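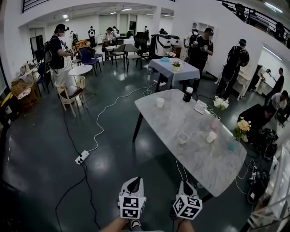 Figure 3. Shared table, side tables and seating in the lounge area.

4.2 Objects left on shared tables

The lounge at Prestadell has one large marble-patterned table that people use for short breaks and informal meetings. We were interested in what stays on such a table between uses, and in how people decide which items to clear. Cups were the main case. Paper cups and reusable cups were both present (Figure 3), and the two were treated differently in the interviews. Paper cups were described as trash by most respondents, even when they could not say whether the cup was finished. Reusable cups were more often left alone.

Over the study period we logged 1,202 clearing events, of which 158 involved a paper cup. Flowers and printed cards were coded as fixed items. Two coders, Lumbao and Malhotra, worked separately and settled differences by discussion. Bottles caused the most disagreement, as they could be read as either personal belongings or part of the table setting. We coded them as personal.

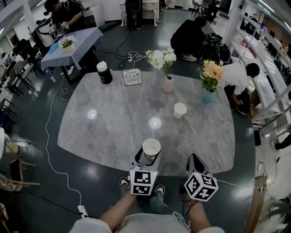
Figure 4. Marble table with two paper cups, one held near the front edge. Flowers, bottle and sign are toward the far side and left.

Position on the table also mattered to respondents. Seven said they would pick up a cup close to the edge before one in the middle, and five said they would leave anything placed beside a bottle or a bag. Flowers were rarely mentioned unless they had to be moved for wiping.

Cords on the floor (Figures 3 and 4) fell outside the coding scheme, which covered tabletops only. They came up in the interviews all the same, mostly as a reason for walking around one side of the table when carrying cups. We return to walking routes in Section 5.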